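Tollgate Publishes Setup and Maintenance Procedure for Its Computer Disassembly Cell

NESTSKA, September 26, 2026 – Tollgate has released the setup and maintenance procedure for the single-arm cell it uses to take apart desktop computers at its Nestska site. The document covers fixturing, tool calibration, cable checks and recovery after a stopped cycle. It replaces the commissioning notes issued with the cell.

Each case is placed on its side on a slatted aluminum table, with the side panel off and the interior facing up. The slats take the stops that locate the chassis. Stops are set once per case model and checked with a gauge at the start of a shift. Tower cases need the most attention, as drive cages and cable bundles leave little clearance for the wrist.

The tool center point is measured again after every gripper change and at fixed intervals of 700 cycles. The operator jogs the arm to a reference pin on the table, records the offset and compares it with the stored value. A difference above the limit stops the cell until the wrist flange has been cleaned and the screws retightened.

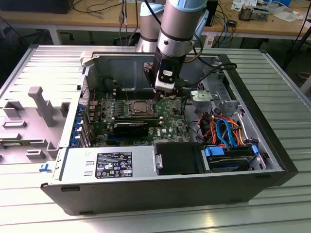
Renu Bajpai said that most of the lost time in the first months came from the cables on the arm and very little from the gripper. The loops had been tied too short, she said, and pulled on the connector whenever the wrist turned over the power supply side of a case. Retying them with more slack took one afternoon, and connector faults have since dropped to the point where they are logged one by one.

The procedure now calls for a cable inspection every 166 operating hours. Gripper pads are replaced at 510 hours, or earlier if the grip test fails. Both intervals were set from the cell's own fault log.

Recovery after a stop has been rewritten in 7 steps. The arm is raised straight up before any sideways move – the earlier notes allowed either order – and the case is reseated against its stops before restart.

A revision covering small form factor cases is planned for November.

Contact: Manju Rawat, Tollgate, Nestska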